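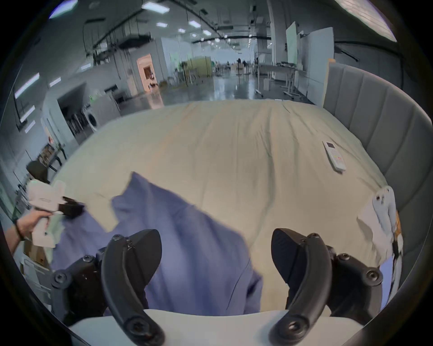 両手把持による布操作教示データの品質評価法 進捗報告

提出先:Stivard研究助成 担当 グラディス・キルイ様
課題名:Maronora(寝具上の布製品を対象とする模倣学習)
報告者:ムウェンデ・ニャガ
報告日:2018年4月22日

概要

前回報告以降、手持ちグリッパによる教示の収録手順を確定し、教示軌道の品質を収録直後に判定する指標を実装した。指標による選別を行った教示集合と行わなかった教示集合で方策を学習し、布を広げる作業の成績を比較した。選別ありの方策は、布の角を引き上げてから水平に移す区間で安定した挙動を示した。一方、布が折り重なった初期状態からの把持では差が小さく、指標の側に不足があると判断している。以下に方法、結果、未解決の事項、次期の作業を記す。

収録の構成

教示には手持ちグリッパ2台を用いる。左右の手に1台ずつ割り当てる場合と、作業者2名が分担する場合の双方を認めているが、記録形式は同一とし、役割は布の角を持つ側を「主」、張力を保つ側を「従」として付与する。役割の付与は収録後に行う。収録時に宣言させる方式も試したが、持ち替えが起きた時点で宣言と動作が食い違い、後段の処理で誤りの原因となったため廃止した。

対象物は無地の青い布とし、クリーム色の寝具の上で操作する。布と背景の色相差を大きく取ったのは、輪郭抽出の失敗を品質指標の誤差から切り離すためである。同系色の組み合わせは次期以降の検討事項とし、本期の結果には含めない。

収録場所は広い実験ホールの一角で、天井照明は通常の点灯状態のまま変更していない。背景に人の通行や他の設備が入ることも制限していない。学習後の方策を同じ環境で動かす前提であり、背景を統制した収録は評価の趣旨に合わないと判断した。ただし、光沢のある床面への照明の映り込みが自己位置推定の特徴点として採用される例があり、これについては後述する。

初期状態は、布の位置、向き、折れ方の組み合わせとして28通りを定めた。各状態の再現には治具を用いず、基準写真と重ね合わせ表示を見ながら作業者が手で整える。再現誤差は品質指標の計算に入れず、別の欄に記録する。

品質指標

指標は3項目からなる。

第一は把持の継続性である。指の開度と、指先近傍における布領域の面積変化から、把持が維持されている区間を推定する。開度が一定でも布領域が指先から離れていく場合は滑りとして扱う。布は薄いため開度だけでは把持と空振りを区別できず、画像側の情報を併用する必要があった。

第二は張力の推定値である。力覚センサは搭載していないため、左右の指先間距離と、その間にある布の見かけのたるみから間接的に求める。たるみは布の上縁に当てはめた曲線の最大下がり量で表す。この量は布の自重と曲げ剛性に依存するので、布の種類を変えるたびに係数を求め直す必要がある。係数の同定手順はシャーメイン・プレトリウスが文書化し、付属資料に収めた。

第三は軌道の整合性である。グリッパごとに推定した自己位置を共通座標に変換し、両者が同じ布の両端を持っている区間で、指先間距離が布の実寸を超えないことを確認する。超えた場合は自己位置推定の破綻とみなし、当該区間を除外する。単純な条件であるが、除外された区間の大半で、目視でも軌道の飛びを確認できた。

三つの値は合成せず、個別に閾値を設ける。初期の設計では重み付き和を用いていたが、軌道が破綻した教示であっても把持と張力の値が良ければ採用される場合があり、合成値の解釈が困難であった。

収録直後の判定

指標の計算は収録用の端末で行い、教示が終わるごとに採否を表示する。不採用の場合は、どの項目が閾値を外れたかと、該当する時刻を示す。作業者はその場で再収録するか、理由を付して保留とする。保留の教示は別集合として残し、閾値の見直しに用いる。

判定の表示を始めてから、作業者の動作が遅くなる傾向がみられた。特に布を引き寄せる区間で顕著である。品質の高い教示が得られる反面、動作が画一化する懸念がある。このため、指先速度の分布を収録日ごとに比較し、偏りが大きい日は表示を止めて収録する運用に改めた。表示の有無は教示の属性として保存している。
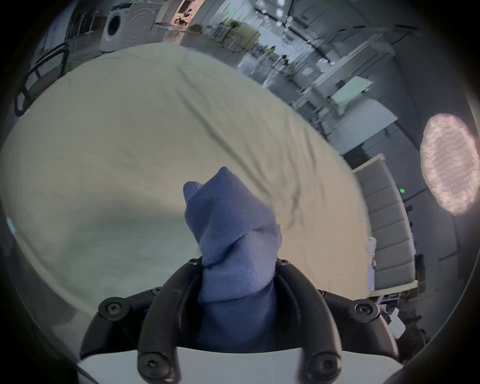 指の開度の値だけで、布をつかめているかどうかを判定できるのか。

開度だけでは判定できない。薄い布では、つかんでいる状態と何もない状態の開度の差が計測のばらつきに埋もれる。指先付近の布領域の時間変化を併せて用い、グリッパの移動に布が追従しているかを見て判定する。

学習と評価

方策の構造、学習率、学習の打ち切り条件は、選別ありと選別なしで同一とした。教示の件数が成績に影響するため、選別なしの集合は無作為に間引き、選別ありの集合と件数をそろえた。間引きの乱数を変えた複数の学習を行い、成績の差が間引きの偶然によるものでないことを確認している。

評価は、教示と同形状の指を備えた双腕装置で実施した。作業は、丸まった布の角を探して把持し、持ち上げ、寝具の上に広げるまでを一連とする。成否に加えて、どの区間で失敗したかを記録した。記録はムトニ・ミンジャが担当し、評価時には方策がどちらの集合から学習されたものかを伏せた。

区間別にみると、持ち上げから展開に至る区間では、選別ありの方策が安定していた。選別なしの方策では、主の側が先行して従の側が遅れ、布が斜めに引かれる失敗が繰り返し生じた。学習に用いた教示を確認したところ、軌道の整合性で除外されるべき区間に、これと類似した左右の時間差が含まれていた。自己位置推定の遅れが見かけ上の動作の遅れとして学習された可能性が高いが、時刻同期の誤差も同じ現象を生じうるため、原因の切り分けを続けている。

把持の区間では、両者に明確な差を認めなかった。失敗の多くは、折り目を角と取り違えて把持したものである。現行の指標は、つかんだ後の状態を評価するもので、つかむ位置の妥当性を評価していない。取り違えた把持であっても滑りがなければ良好と判定される。この点は設計時の見落としであり、次期に把持位置の項目を追加する。

指先位置の推定誤差

指標の前提となる指先位置の精度を、固定した基準点に指先を当てる方法で確認した。寝具の中央付近では所要の精度を満たしたが、周縁では誤差が増え、最大7ミリメートルとなった。増加は広角画像の周辺部を使う姿勢に集中している。歪み補正の係数は中央の精度を優先して求めたものであり、周辺部の標本を増やして再同定する。

床面の映り込みについては、視点の移動に伴って位置が変わるため、本来は静止特徴として扱えない。しかし、グリッパの移動量が小さい教示では外れ値として検出されず、推定に混入する。対策として床領域をあらかじめ覆う方法と、特徴点の奥行きの整合を確認する方法を比較した。前者は処理が軽く効果も十分であったが、床の範囲を収録場所ごとに指定する手間がある。当面は前者を採用し、後者は収録場所を移す時点で再検討する。

布が指の間で束になっている場合には、布自体が画像の中央を占め、背景から得られる特徴点が減る。布の領域は動くため特徴点から除いており、残る点が画像の周辺に偏る。上記の歪みの問題と重なるので、この条件での軌道は精度の見積もりを別に付している。

計画との差異

当初の計画では、本期中に布の種類を増やして指標の汎用性を確認する予定であったが、着手していない。歪み補正の再同定を先に行わないと、布の違いによる差と位置誤差による差を分離できないためである。延期に伴う経費の変更はない。

解析用の軌道変換プログラムは、Sernetti形式の出力に対応した。共同で評価を行うHollmann側の解析環境がこの形式を前提としており、従来は変換のたびに手作業で座標系の向きを直していた。現在は自動化し、変換前後の軌道が一致することを試験で確認している。画像と軌道の対応は時刻で管理し、欠落したフレームの補間は行わない。

収録データの保管については、画像に人物が入る場合の取り扱いを改めた。遠方の人物も含めて検出処理をかけ、外部に渡す版では顔の領域を加工する。学習には加工前の画像を用いており、加工の有無が成績に与える影響は未確認である。

次期の作業

把持位置の妥当性を表す項目を設計し、保留集合を用いて閾値を定める。角と折り目の区別については、持ち上げた直後の布の輪郭から事後的に判定する案を先に試す。把持の瞬間の画像だけで判定する案は、布の重なりが見えない場合に正解を与えられず、優先度を下げた。

歪み補正の再同定は、ムウェンデ・ムワキュサが担当する。再同定後、既存の教示の軌道を計算し直し、採否の判定がどの程度変わるかを報告する。判定が変わった教示は削除せず、旧判定と新判定を併記する。

左右の時刻同期については、両方のグリッパから同じ発光標識を撮影し、その点滅で遅れを測る試験を準備している。結果によっては、本報告の区間別評価の解釈を改める必要がある。

布の種類を増やした収録は7月に開始する。対象は厚さと曲げ剛性の異なる無地の布とし、柄物は含めない。開始前に張力係数の同定を済ませ、手順書の改訂版を貴財団に送付する。

確認をお願いしたい事項

外部に渡す版の画像について、顔の加工のみで足りるか、背景の掲示物や機器の表示も加工の対象とすべきか、助成規程に照らしたご見解をいただきたい。加工範囲が広がる場合は処理時間の見積もりを改めて提出する。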